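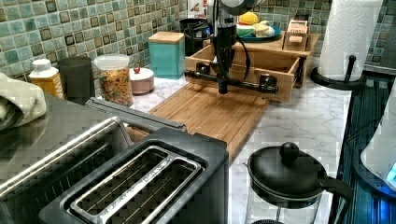 A wooden crate on the worktop, with a plate of food on top.

Womcombe Community Kitchen: Call for Participants
Posted Jun 25, 2020

The Howlader Trust invites adults living in Womcombe and the neighbouring parishes to take part in a study of household food storage. The study will examine how people keep bread, fruit and vegetables at home, and how much of each is thrown away before it can be eaten.

A total of 40 households will be selected. Participants will be asked to keep a written food diary for 27 days during August, to weigh discarded food on a kitchen scale supplied by the Trust, and to complete two telephone interviews, each lasting no more than 35 minutes. No visits to the home will be made.

Applicants must be aged 18 or over and must do at least half of the food shopping for their household. Households of any size may apply, including people living alone. Applications are particularly welcome from tenants in shared accommodation. Persons employed by the Trust, and members of their immediate families, are not eligible.

Each household completing the diary and both interviews will receive a payment of £35. Participants may withdraw at any time without giving a reason. Diaries will be stored securely and names will be removed before any findings are published.

Application forms may be requested by post from Nilmini Barua, Study Coordinator, Howlader Trust, Flodska House, Womcombe. Forms are available in large print. Questions concerning the handling of personal information should be addressed to Arif Nanayakkara at the same address.

Successful applicants will be informed in writing before the diary period begins.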